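The Second Life of Kitchen Foil

By Amerley Sarpong

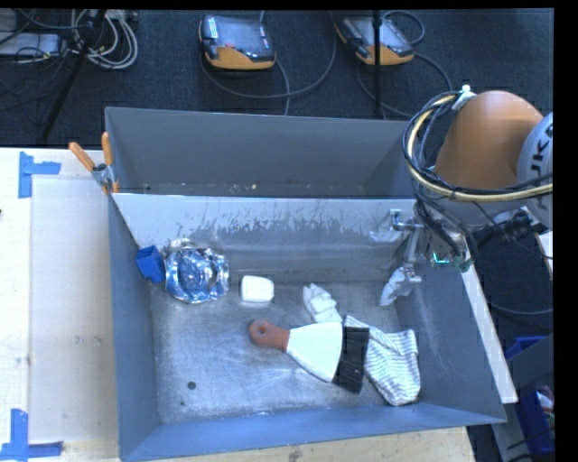 Crumpled foil in a metal bin. Small pieces are easily lost in sorting.

August 17, 2018

When I moved to Canada, my neighbour gave me a sheet of paper with the rules for the blue box. I read it many times. Glass was clear to me, newspaper was clear, but about aluminium foil there was only one line: "clean foil accepted in some areas." I did not know if my street was in some areas.

I have since learned that many people born here do not know it either. Kwaku Tsikata runs the Gemora depot, a small recycling yard where households bring what the truck will not take. In May he received 215 kilograms of foil and foil trays. He told me that a good part of it came with cheese on it.

"A little grease is all right," he said. "Half a lasagna is not all right."

The metal itself is very patient. It can be melted and rolled again many times, and this uses much less energy than making it new from ore. The difficulty is the size. A flat sheet behaves like paper on the sorting line and goes away with the paper. A ball as small as a grape falls through the screens. Mr. Tsikata asks his customers to save their foil in a bag and press it together until it is as big as a fist.

Rules change from one town to the next. In Weerakoon, where my sister lives, foil goes in the box with cans. In Prondier, 16 kilometres away, it goes in the garbage, and residents who want to recycle it must drive to the depot. Last year 44 families there started to share the driving. They keep a barrel behind the bakery, and one family empties it each month.

The shiny paper from chocolate and chips is another matter. Often it is plastic with a very thin coat of metal. Squeeze it in your hand: if it opens again by itself, it is not foil.

At home I keep a bag under the sink. My mother, who washed every sheet and dried it on the window, would find this wasteful.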